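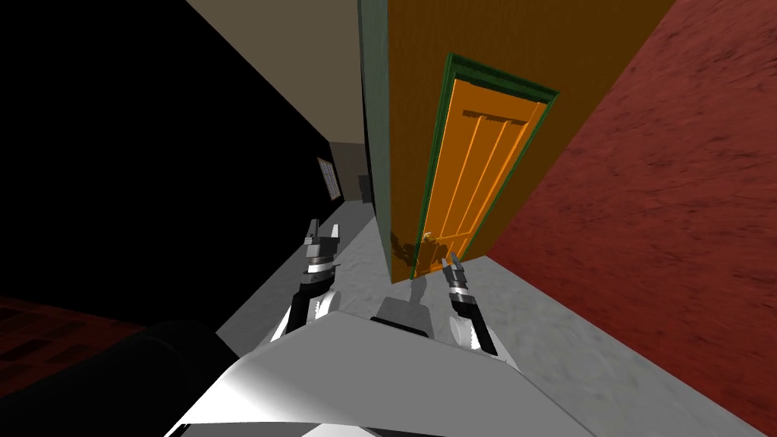
Ticket 4335: Hallway door contact reports OPEN while door is closed

Opened: January 25, 2025
Product: Pulteck entry panel, Emutetti door contact
Priority: Normal
Status: Resolved

Reported problem
Panel shows zone 4 as OPEN with the door shut. Arming is refused with "zone not ready". The fault comes and goes, mostly overnight. Contact was fitted last June.

Checks
Battery at the contact: good.
Signal test from the panel: passed.
Magnet held against the contact by hand: zone reads CLOSED every time.
Door shut normally: zone reads OPEN on most tries.
Event log: 37 open/close pairs in one night, no entry by any user.

Cause
Magnet has slipped down the door edge. With the door latched it sits at the limit of the contact's range, and small movement of the door is enough to drop it out. The adhesive pad had let go at the top.

Fix
Removed the old pad and cleaned both faces. Refitted the magnet with screws, level with the mark on the contact. Set zone debounce to 600 ms (was 0). Cleared the log and re-armed.

Result
Zone 4 stayed CLOSED through the next night. Panel arms on first try.

Note for stock: replacement pads are out. Use the screw kit until the Korovberg order comes in.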